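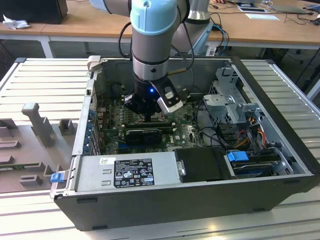

So what do you lot do all day?

We try out grippers, arms, cameras and controllers on fiddly jobs, then tell the people thinking of buying them how they got on.

I'm the one who started Duda, and I still do a fair bit of the bench work, so I've written this page myself. It was last given a proper tidy in December 2025, and if something on it has gone stale since then, drop us a line and I'll fix it.

Who we are

There are 4 of us, in a unit on the edge of Dikville with a big roller door and a kettle that trips the electrics if the compressor is running. Two of us came from machine building, one from repairing office equipment, and I spent years selling automation kit (I was quite good at it, which bothers me a bit now). What I kept seeing was customers choosing a gripper from a catalogue page, where it's holding a lovely clean cube, and then ringing up in a panic when they tried it on a real part with a cable hanging off it.

We don't sell any hardware. We don't take commission on it either. People pay us for bench time and for the write-up at the end, and if the write-up says the cheaper one will do the job, so be it.

What we test on

Old computers, mostly! We got into it through a firm called Riltex, who take in retired office machines and wanted to know how much of the stripping down could be done by an arm. I thought it would be a short job. It turned into our favourite test piece and we've stuck with it.

A desktop PC is a wonderfully awkward thing to put in front of a robot. The case has walls, so the arm has to come down from above and there isn't much room to swing the wrist. You've got a power supply that's heavy and smooth, a graphics card that wants pulling dead straight, a drive in a carrier with release tabs that a thumb finds without thinking, and then the wires. Oh, the wires. Any gripper can look clever until a loom of soft coloured wires flops across the thing it's meant to be picking up.

We lay the case on its side on the slatted aluminium bench, and the fixture tray goes next to it. The blocks and posts on the tray hold parts, so putting something down gets tested as well as picking it up. You'd be surprised how many setups are fine at one and hopeless at the other.

We do other things too. Last September was nearly all food tubs and lids for Çetinkaya, a packing firm who wanted two suction heads compared against a plain pair of fingers. The fingers won, to everyone's annoyance, mine included, as I'd already told them over lunch which way I thought it would go.

How a comparison works

You tell us the job and send us the parts, including the ugly ones. Please don't pick out the nice ones for us. We choose up to 3 grippers with you, or you send your own, and each one gets the same list of moves on the same arm. We do 31 tries per move before we write anything down as a result. There's no grand science in that number, it was the size of the first logging sheet I made and we've kept it so that old results can sit beside new ones.

Every try goes in the log with what happened: held, slipped, missed, dropped, or stopped by one of us. That last one matters. If I've had to hit the stop button, you'll see it in the report, and I'll put a line in about what I was worried about.

Fingers get swapped a lot. Most of our useful findings are about fingertips, if I'm truthful — the length, the angle they stick out at, what they're faced with. An angled finger can get at things down in a case that a straight one has no hope of reaching, but it also twists the load and the wrist has to cope with that. I can bore you about this for hours and several customers will confirm that I have.

Cameras are treated the same way. We'll run one fixed beside or above the bench and compare it with whatever you're thinking of using, under our lights and then with half of them off, as your factory at five o'clock in winter won't look like our unit at noon. Controllers take longer. A lot of that work is reading manuals and swearing gently, and we price it by the day.

The log so far

The big parts log had 596 entries when I last looked, each one a gripper, a part and a move. Customers can see their own entries and the ones we paid for ourselves. We don't pass one firm's results to another, so please don't ask, however nicely.

What we're not so good at

Anything heavy. Our arms are bench arms, and if your part needs two people to carry it you want somebody bigger. We also don't do safety sign-off, though we'll happily tell you what made us nervous. And we're slow at answering the phone when a test is running, so email is better.

Coming to see us

Do come! Most people learn more from one morning at the bench than from the whole report, and you're welcome to bring whoever will be running the thing day to day. Wear shoes you don't mind getting scuffed. Parking is round the back, past the tyre place, and the bell doesn't work, so knock hard on the roller door.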